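Pritlow Athletic Association
Women's Volleyball: Summer Exchange with Dalen

The Association is pleased to confirm that the women's volleyball squad will travel to Dalen in June for a six-day exchange with the Plovovetti club. Matches will be played at the Flastulport Hall, which seats 2000 spectators and has recently been fitted with a new floor.

Selection will be made by the coaching staff after the final home match on Sunday. Players who wish to be considered must have attended regular training this season and must hold a valid passport. A deposit of $200 is required from each traveler — payment may be made in two parts.

Members who are not traveling may follow the matches by video link at the clubhouse. Admission is free, but places are limited to 80 and should be reserved through the office. Doors open at 6 p.m. and coffee will be served. 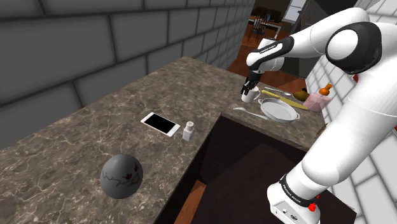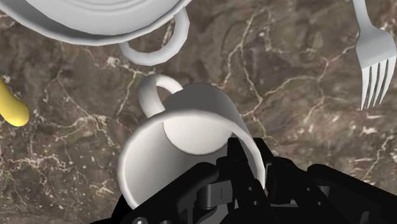 Meenakshi Kotian wrote to the office to ask that the younger players be given time on court in at least one of the matches, as was done on the last exchange, and that the squad list be posted early enough for families to arrange leave from work. Her letter has been passed to the coaching staff, who will reply before selection.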